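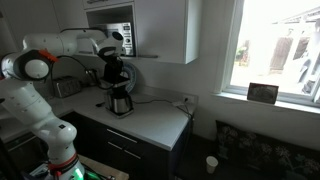

Cafetera de goteo con jarra térmica: cable por encima de la encimera y tres aparatos en la misma zona

Publicado por Evangelia Athanasiadis en Cocinas e instalación eléctrica

Tengo la cafetera de goteo (jarra térmica de acero inoxidable, depósito arriba) hacia la mitad de una encimera blanca corta. El único enchufe disponible está en el frente de pared, cerca del extremo derecho, de modo que el cable cruza la superficie desde la base de la máquina. A la izquierda están la tostadora y el hervidor eléctrico, y encima hay un armario alto blanco con un hueco abierto donde va el microondas.

Dudas concretas:

Si conviene desplazar la cafetera hacia el enchufe, teniendo en cuenta que a la derecha tengo la ventana y el alféizar.

Si el vapor puede dañar el canto inferior del armario. La máquina queda debajo y el depósito se llena por arriba, así que además hay poca altura para verter el agua.

Si puedo usar una regleta para los tres aparatos pequeños. El piso es de alquiler, en Toledo, y no puedo abrir rozas.

La cafetera es una Britero comprada en Trarnance hace un par de años. En la etiqueta no se lee ya la potencia.

Sang-wook Kwak

Por partes.

Regleta: no para los tres a la vez. Un hervidor doméstico suele estar entre 1800 y 2200 W, una tostadora entre 800 y 1000 W y una cafetera de goteo en torno a 1000 W. Una regleta corriente admite 16 A, que a 230 V son unos 3680 W, y ese valor es el límite, no el régimen de trabajo recomendable. Si el hervidor y la tostadora de tu caso suman lo habitual y añades la cafetera, puedes pasarte. Mira la placa de cada aparato, suma y decide. En una instalación que medí el mes de octubre la suma daba 3552 W con los tres encendidos — dentro del límite por muy poco, y la clavija estaba templada a los diez minutos. Yo dejaría el hervidor siempre directo a pared y nunca en regleta.

Hay que mirar también el circuito. Si el microondas comparte línea con esa toma, el magnetotérmico es de 16 A para todo el conjunto y cambiar de regleta no arregla nada. Para comprobarlo, baja los automáticos de uno en uno y anota qué se queda sin tensión.

Cable: que cruce la encimera no es un defecto en sí, pero no debe colgar por el canto ni pasar por debajo de otro aparato. Llévalo pegado a la pared, por detrás de la máquina, con dos o tres clips adhesivos. El sobrante, recogido en un lazo amplio con velcro, sin enrollarlo apretado. Si hay otro cable bajando por el lateral del mueble, fíjalo también al costado para que no se enganche al abrir los cajones.

Posición: muévela hacia la derecha si el cable te molesta, dejando la toma accesible. No tapes el enchufe con el cuerpo de la cafetera. La clavija tiene que poder retirarse sin mover nada.

Babak Karimi

Yo la saco hacia delante cuando hago café y luego la vuelvo a meter. En cuatro años el armario está bien. La regleta la uso sin problema, marca Aston, con interruptor.

Si-eun Do

Completo lo del vapor, que ha quedado sin contestar.

En una cafetera de goteo la salida de vapor está en la parte superior, normalmente por la tapa o por ranuras traseras. El tablero de los armarios altos suele fallar por el canto inferior: el encolado cede y el material se hincha. Con jarra térmica tienes la ventaja de que no hay placa que siga calentando al terminar, por lo que la emisión se limita al ciclo de preparación.

Medidas útiles: adelantar la máquina hasta el borde útil de la encimera durante el ciclo, secar el canto si aparece condensación y, si el canto está sin rematar, aplicar una tira de aluminio adhesivo o un cordón fino de silicona neutra. Ninguna de las dos cosas requiere taladrar.

Para llenar el depósito, usa una jarra medidora de pico estrecho. La jarra térmica vierte mal cuando hay poca altura libre y el agua acaba detrás, junto a la clavija.

El hervidor suelta bastante más vapor que la cafetera. Si queda arrimado a la pared y bajo el armario, es el primero que yo adelantaría.

Evangelia Athanasiadis

Gracias. Las placas del hervidor y la tostadora sí se leen, me pongo a sumar. La de la cafetera la buscaré en el manual. El hervidor pasa a enchufe directo.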